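Round Tables in the Shared Study Room: Do They Earn Their Space?

Project report, Spaces and Use module
Purkville College

1. Why we picked this

Last spring the college swapped most of the rectangular desks in the Pacheco building for round tables. The leaflet that came with the change said round tables "invite sharing" and "put every reader on equal terms." Our group used the old desks for a year and didn't remember feeling unequal at them. We wanted to know whether a round table is any better for the plain business of reading, putting a book down, picking it up again and leaving the surface clear for the next person.

We should say up front that we went in doubtful. One of us wanted to drop the topic after the first week on the grounds that we had already made up our minds. We kept it, but we agreed that anyone who found something good about the tables had to write it down, and some of that is in section 4.

2. What other people claim

There is less out there than you would think. Most of what we found was sales writing. The Hasitz catalog, which the college ordered from, says its round tables "remove the head of the table," and that is true in the sense that a circle has no head. It gives no evidence that this changes how anyone studies. A Plasmont brochure in the same folder says nearly the same thing about oval ones. Neither company says what a person is supposed to do with a rectangular book on a curved edge, and that was our first practical question.

Our instructor pointed us to a longer paper on library furniture, but it dealt with rooms much bigger than ours and with a budget of a different kind. We have left it out. We didn't think it was fair to borrow its results for one room with a shiny green floor and not enough outlets.

3. What we did

We worked with one round table with a light wood top, standing clear so that a person could walk up to it from more than one side. The tasks were kept small. Put a book down where a seated reader could use it. Square it up. Slide it toward the middle to free the edge. Slide it back. Clear the table. We ran these over 3 sessions, the last one on a Thursday afternoon, and talked through each one while it was fresh.

We had planned to time everything and gave that up early. The times depended on how careful the person felt like being, and we would have ended up with a neat chart that meant nothing. What we have instead is notes, and notes are weaker. A reader who wants numbers will be disappointed by this report, and we think that is a fair complaint.
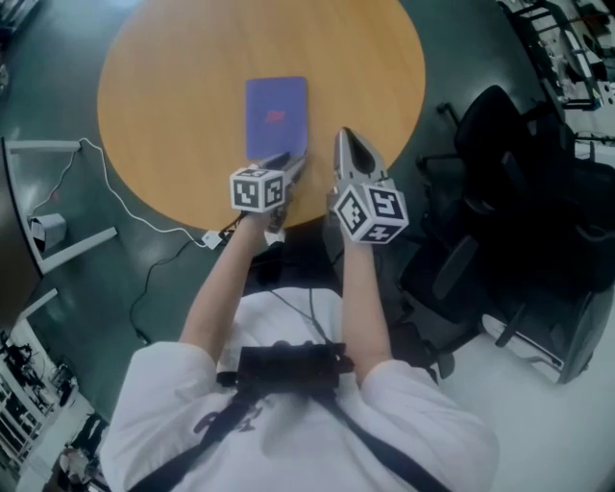
The first thing we argued about was what "straight" means on a table with no straight sides. At a rectangular desk you line the bottom of the book up with the edge and you are done. At the round one, each of us had a private idea of where straight was, usually square to our own shoulders. As soon as you take a step to one side, a book you were happy with looks crooked. We don't know if this matters to a reader. It mattered a lot to us when we were tidying.

The second argument was about the middle. A book pushed toward the center is out of everybody's way, which sounds like a point in favor of the table. It is also a stretch for a shorter person. The leaflet's idea that the center is "shared" seems to us to mean that it is equally far from everyone.

4. What we found

Putting one book down was easy and we have no complaint. The top is smooth enough that a book slides with a light push, and the curved rim is kinder to a hip than a desk corner. Two of us had bruised ourselves on the old desks, so we count this as a real gain.

Squaring up was worse. We kept correcting each other's work – and then correcting the corrections. With a single book this is silly but harmless. With several books and a laptop we expect it would get annoying, though we didn't test that and should have.

Space at the edge was the main weakness. A book has corners and the rim curves away from them, so a book set close to the reader either sticks out past the wood or has to be moved in. Most of us moved it in.

5. What we are not sure about

One table, one room, one small group of students who already had opinions. We never watched people who didn't know what we were looking for. We would also like to try the same tasks at one of the old desks, but those are in storage and our request to use one went unanswered until the project was almost over.

We still don't believe the leaflet. If the college plans to buy more round tables, we would ask it to leave a few of the old desks along the wall and see where people sit down first.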